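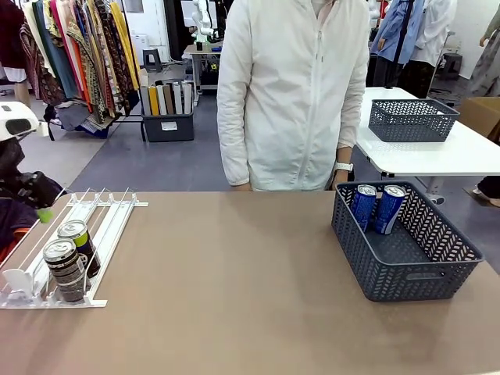
Setting Up and Loading a Multi-Lane Can Rack

Last updated March 9, 2022

Applies to white plastic racks with slanted lanes, wire or molded rails and a front lip. The steps are written for the three-lane Fleltemness rack and also work for the Broltel version, which has the same lanes and a slightly taller lip.

What you need

The rack, with its rails and pushers or stoppers
One or two open plastic baskets for holding cans
A soft cloth and dish soap
A tape measure

1. Measure the shelf

Measure the depth of the shelf from the back wall to the inside of the door, then subtract 30 mm for clearance. The result is the maximum length of rack the shelf will take. Check the height at the back as well as the front. A slanted rack is highest at the rear, and the top can in that position sets the minimum height.

If the rack is going in a refrigerator, check the shelf rating. A full standard can weighs a little under 400 g, so a loaded rack adds up quickly on a glass shelf.

2. Empty the rack and wash it

Take out every can and stand them in a basket. Cans left loose on a table will roll, and a dented can will not travel properly in a lane. A basket with lattice sides is preferable to a solid one for cans coming out of the refrigerator, as condensation can dry off.

Wash the rack in lukewarm water with a small amount of soap. Do not use a dishwasher. Heat bends the rails, and a bent rail cannot be straightened well enough to run again. Dry the lanes completely.

3. Set the lane width

Lane width is set by moving the rails along the crossbar. Release the clip at the rear first, then the one at the front. Move the rail and close the clips in the same order.

Standard can: diameter plus 2 to 3 mm.
Slim can: diameter plus 2 mm.

A lane that is too wide lets the can turn sideways and jam. A lane that is too narrow holds the can at the top of the slope. Test each lane with one can before going on to the next. 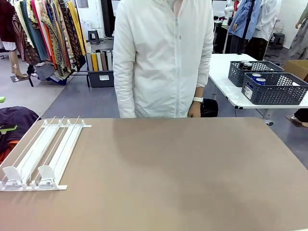

4. Check the pushers

On racks with pusher paddles, slide each paddle by hand over the full length of its lane. It should move without catching and return under its own tension. If it sticks at one point, look for dried syrup on the rail. Do not oil the track.

Paddles stand upright with the curved face toward the cans. A lane can be run without a paddle if the slope is steep enough, in which case fit a stopper at the low end.

5. Sort before loading

Keep one product to a lane. Sort into baskets first, one basket for each product, and put a small label on the side of the basket. With mixed stock, load the oldest cans first so that they come out first. Date codes are normally printed on the base.

6. Load the lanes

Put the first can on its side at the low end, resting against the lip. Place the next one directly behind it in the same lane. Continue up to 6 cans per lane on the standard length. Do not stack a second layer on top.

All cans in a lane should lie in the same direction. Mixed directions cause uneven rolling, because the top rim and the base differ slightly in diameter.

7. Test

Remove the front can. The one behind should move forward and stop against the lip or stopper. Repeat until the lane is empty, then reload.

Common faults

Cans stop halfway: lane too narrow, or rail not parallel. Measure at both ends.
Cans jump the lip: slope too steep. Lower the rear feet one notch.
Paddle leans: front clip not closed.
Rack slides on the shelf: add rubber feet. Onsri part 484 fits both versions.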